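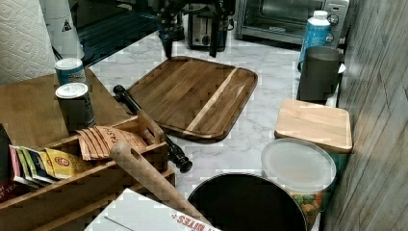 Cutting board, toaster and toaster oven on the marble-patterned worktop

Perport Hip Hop Night, minutes of the planning meeting, Mar 9, 2023

Right, I'm typing these up from my own scribbles, so shout if I've got you down wrong. Good turnout, and we started more or less on time for once!

Last minutes. Agreed, apart from the bit where I wrote that the January show sold out. It didn't, we had eight tickets left on the door. Corrected.

Line-up for the next show. Troltell are confirmed as headliners and want a 25 minute set, with their own DJ. Undix will open. We went round and round on the middle slot (I'd still like a beat set there, no vocals, just let people hear the producers) and settled on asking Sfeir first. If we get a no, it goes to open mic. I'm sending that message tonight.

Sound. The left monitor is still buzzing. We've tried two cables and the buzz stays, so it's going in for repair and we'll hire one meanwhile. Decks are fine. Please, please stop putting drinks on the mixer case.

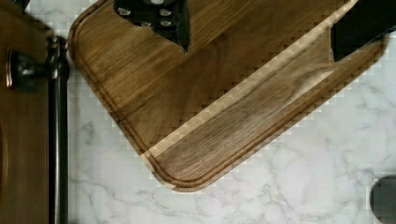
Corner of the wooden board on the marble worktop

Money. We cleared £80 in January after paying everyone, and I'm quite pleased with that. Tickets stay at the same price. There was a push to put them up by a pound and it lost, but only just, so I expect it'll be back.

Mixtape. We've got 23 tracks sent in and they won't all fit on one side of anything. I said I'd listen to the lot and bring a shortlist, then got talked into sharing the job, thank goodness. Clean versions needed for the radio copy. Artwork is still just a sketch on the back of a flyer, but I love it.

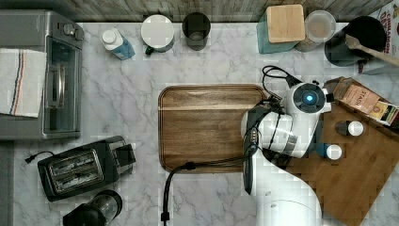
Marble worktop from above, with wooden boards, toaster and a white robot arm

Flyers. Last batch had the door time wrong, so two of us are checking the next one before it goes to print. Record shop and skate park first, then the college if they'll have us.

Any other business. Someone asked for a beginners' scratch session in the afternoon before the show. Lots of nodding. I'll ask the venue whether we can get in early and what they'd charge.

Next meeting same place, same time. Bring your track notes.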